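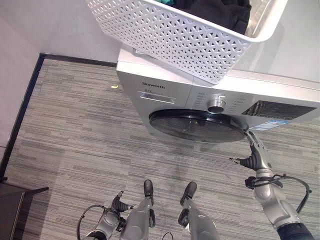 4.2 Does scale effect survive a blind test?

Most painting guides for static model aircraft repeat the same advice: a colour matched exactly to the full-size machine will look too dark on a small model, so the builder should lighten it. The usual explanation is that we look at a real aircraft through a good deal of air, and that air washes the colour out. A model seen from arm's length has no such air in front of it, so the paint must supply the haze. We had no quarrel with the idea when we began. We did notice that the guides rarely agree on how much white to add, and that none of those we read gave any sign of having tried the thing without knowing the answer beforehand.

The argument has an obvious gap. Haze depends on distance and weather, and the distance that a model is meant to stand in for is seldom stated. A 1:72 model held close enough to paint is equivalent to a real aircraft across a hangar floor, and few people complain that aircraft in hangars look washed out. To get any haze worth the name one has to step back from the model a long way, at which point the colour is the least of the viewer's difficulties.

There is a second trouble, which is gloss. Many builders who report that a matched colour "looked wrong" also changed the finish when they repainted. In the Vosholm survey (section 3) this was so common that we stopped treating the written reports as evidence about colour at all. A flat coat scatters light and makes a dark grey look paler by itself. If the builder lightens the paint and flattens it on the same evening, the improvement could come from either, and the diary entry will credit whichever one he had been reading about.

We therefore set up a plain comparison. Tiruwork Shiferaw sprayed 86 identical wing panels, all from the same moulding, in greys and greens lightened by different amounts, with the matched colour as the starting point. Every panel had the same flat varnish from the same tin. Visitors to the Grillholm model show were handed two panels at a time and asked which looked more like a real aircraft. They weren't told what differed. Ferdinand Tanner, who ran the table, didn't know either; the panels carried only a code on the back, and he was given the key in February, after the answers had been entered.

In all we collected 3,000 choices from 300 visitors. Small amounts of lightening made no difference that we could separate from guessing. Larger amounts were picked less often than the matched colour, and this held for the greens more firmly than for the greys. Visitors who said they built models did no better and no worse than their children.

We don't want to lean on this too hard. A wing panel in the hand is not a finished aircraft on a shelf, and the hall lighting at Grillholm was poor — worse than most people have over a workbench. It is possible that lightening helps on a complete model, where panel lines, washes and decals all compete with the base colour. It is also possible that the panels were simply too small to judge. Teoh, who defends lightening, has made both objections to us in letters, and the first of them seems fair. His own trial used 1,000 choices, but the judges were members of his club and had been told which panels followed the rule.

Perforated surfaces deserve a separate word, as dive brakes and intake screens are often given as cases where lightening matters most. Openings read as dark spots against the paint, and how dark depends on what lies behind them. Figure 4 has an everyday case in the white lattice of a laundry basket with dark clothing inside. On a model the space behind a drilled brake is commonly left black, and we suspect that some complaints about "heavy" colour in these areas are complaints about the black. We didn't test this.

A repeat is planned with whole models under the lamps at Wotstead, using builders who are confident that they can pick out a lightened finish on sight. Until then we would ask authors of painting guides to say where their percentages come from. If the answer is that they looked right, that is a perfectly good reason to use them, but it shouldn't be printed as optics.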